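Incidencia: la pinza derecha se abre antes de tiempo al depositar el objeto en la cesta
Estado: abierta, en seguimiento
Prioridad: alta
Equipo afectado: brazo derecho, celda Kikora
Abierta por: Leen Haddad
Asignada a: Georges Haddadin
En copia: Brenda Lambert, Nour Jaber

Descripción inicial (Leen Haddad)

En la tarea de recoger y depositar en la cesta, la pinza derecha suelta la pieza antes de recibir la orden de apertura. Ocurre casi siempre en el tramo de traslado, cuando la muñeca ya ha girado y el brazo empieza a bajar. La pieza cae en la mesa o dentro de la cesta, según lo avanzado que vaya el movimiento. El controlador no registra error y da el ciclo por bueno.

Lo vimos por primera vez después de actualizar el software de la pinza a la versión de agosto. Con la versión anterior no tenemos ningún caso anotado, aunque tampoco se revisaban los ciclos uno por uno.

Preparación de la prueba: cesta de mimbre sobre la mesa blanca, con el lado largo paralelo al borde delantero, y pieza rosa a la derecha de la cesta. Velocidad de traslado al 60 %. Brazo izquierdo en reposo.

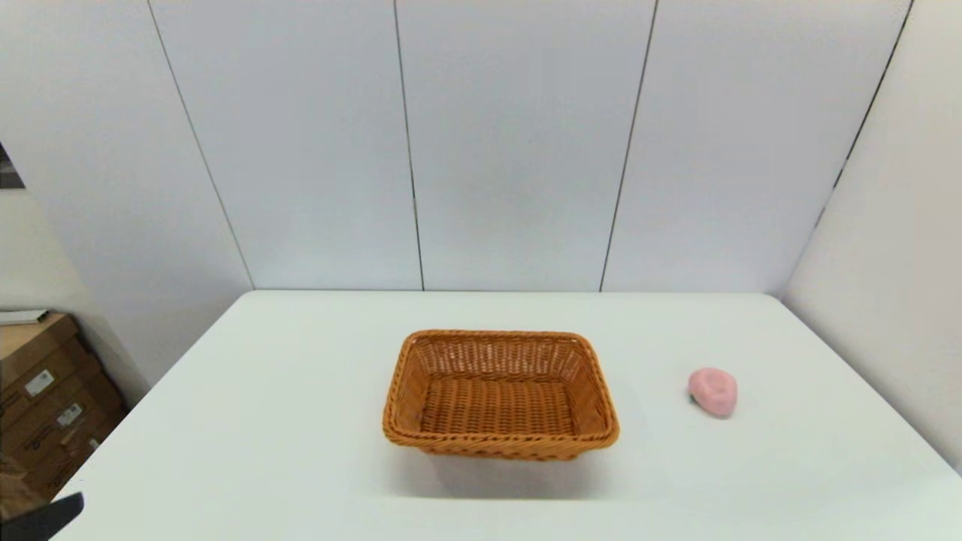

Primera serie: 20 ciclos con los parámetros de fábrica, dos aperturas anticipadas. En las dos, la lectura de corriente del motor de la pinza baja de golpe y la apertura empieza en el ciclo de control siguiente. La orden del planificador llega más tarde, con la pinza ya abierta.

Respuesta de Georges Haddadin, 10:15

He leído los registros. La caída de corriente parece la del modo de ahorro, que reduce el par de sujeción cuando los dedos llevan un rato sin moverse. Con una pieza rígida no debería notarse. Con una blanda, el dedo cede un poco, el codificador ve movimiento y el supervisor lo interpreta como pérdida de pieza. En ese caso abre para reintentar el agarre, pero el reintento está desactivado en esta tarea y se queda abierta.

Para descartar la parte mecánica, por favor:
1. Comprobar el apriete de los tornillos de la base de los dos dedos.
2. Mover los dedos a mano con el motor sin tensión y ver si hay holgura.
3. Repetir la serie con el modo de ahorro desactivado.
4. Guardar los registros de corriente completos, no solo el resumen.

Respuesta de Leen Haddad, 11:40

Puntos 1 y 2 hechos. Tornillos bien apretados, sin holgura apreciable. La apertura máxima coincide con la de la ficha de montaje de Druta.
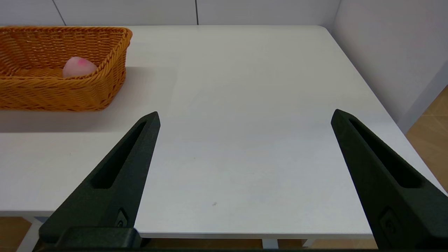
Punto 3: otra serie igual de larga, con el modo de ahorro desactivado, y ninguna apertura anticipada. El motor se calienta más, pero no llega al aviso de temperatura. Registros completos subidos a la carpeta compartida - son unos 4,000 puntos por ciclo, así que tardan en abrirse.

Comentario de Nour Jaber, 12:05

Esto hay que tratarlo también como asunto de seguridad. Si la pinza puede abrirse sin orden, el perímetro de la celda no contempla una caída fuera de la mesa. Mientras no haya corrección, nadie trabaja dentro del perímetro con el brazo en movimiento y no se usan piezas pesadas. He puesto el aviso en la puerta y en la hoja de turno.

Pregunta para Georges: ¿el supervisor puede abrir también con la parada de protección activa?

Respuesta de Georges Haddadin, 12:30

No. Con la parada activa se bloquean los dedos en la posición en que estén. Lo he comprobado en el código y lo ha confirmado Chenxi Dong en el banco de Bermúdez.

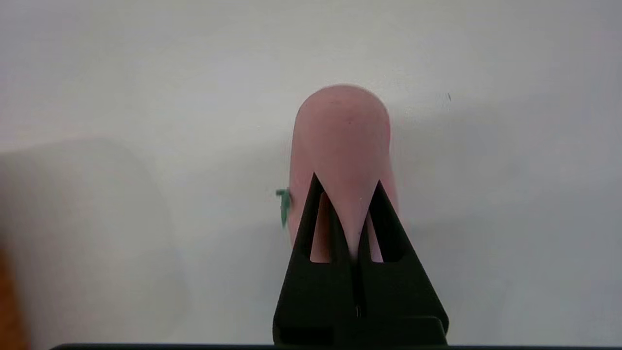 El umbral de pérdida de pieza está calculado para objetos que apenas se deforman, y ahí está el problema de fondo. En un agarre como el de la pieza rosa, con la parte baja hundida entre los dedos, cualquier bajada de par cambia la separación de las puntas. El umbral actual es de 2 mm y se supera con facilidad. Propongo subirlo para materiales blandos y, aparte, impedir que el supervisor abra cuando el reintento esté desactivado. Lo segundo es lo importante; lo primero solo reduce la frecuencia.

Comentario de Brenda Lambert, 15:20

De acuerdo con las dos medidas. En Flullumstead tienen la misma versión instalada, les he pasado el número de esta incidencia y la instrucción de desactivar el modo de ahorro. De momento no han visto el fallo, pero trabajan con piezas rígidas.

Solución provisional
Modo de ahorro de la pinza desactivado en ambos brazos. Restricción de acceso indicada por Nour en vigor.

Pendiente
Georges: parche del supervisor y umbral configurable por tarea.
Leen: repetir las dos series con el parche y con el modo de ahorro activado.
Nour: revisar el perímetro y retirar el aviso cuando la prueba esté validada.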